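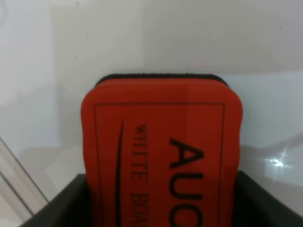
Whiteboard questions I get asked all the time

I've been teaching evening language classes in the same rented room for 11 years, and I've written on (and wiped off) more whiteboard than I care to think about. People email me about boards more than they email me about grammar, so I finally put the answers in one place. I'll add to it when I get a good new question.

Do I really need an eraser? Can't I use a paper towel?

You can, and I did for my whole first year. Paper towels are fine for one word. For a full board you end up with gray fingers and a wastebasket full of paper. A foam eraser with a felt strip is cheap and easy to grab in the middle of a sentence, and I like a bright red one best because I can find it under a pile of homework!

Which side do I wipe with?

The felt. I know, but Fathima Siddiqui and I once watched a substitute scrub away with the foam side for a good minute, so I'm leaving this question in.

My eraser just smears everything around. Is it dead?

Probably just full. The felt collects all that marker dust, and after a while it starts giving it back. Take it outside, knock it against a wall a few times, then go over the felt with an old dry toothbrush. If it still smears, I wipe the felt with a barely damp cloth and leave it overnight. Don't soak it – I did that to one and the felt peeled right off the foam.

How often should I clean it?

I do mine on Sunday when I'm getting my folders ready. If you only use your board for grocery lists, once in a while is plenty.

There's old writing that won't come off. Help?

Go over it with a fresh dry-erase marker, wait a couple of seconds, and wipe. It feels completely wrong but it usually lifts the old ink. For the stubborn stuff I use the Gretero board spray and a soft cloth, then wipe again with plain water so there's no film left. Try a corner first if your board is an old one.

Somebody used a permanent marker. Same trick?

Same trick, more patience. Weronika Adamczyk swears by rubbing alcohol and she rescued our big board with it, so I'm not going to argue. Open a window.

Are magnetic erasers worth it?

If your board has no tray, yes. With a tray I don't bother. Mine lives on the left end, next to the markers, except when it's in my coat pocket on the bus home.

Can I store markers standing up?

I lay mine flat. Tip up, they seem to dry out on me, and tip down I've had a couple of leaks (goodbye, beige cardigan).

What about chalkboard erasers?

Keep them away from a whiteboard if they've ever touched chalk. The dust gets everywhere and your markers will hate it.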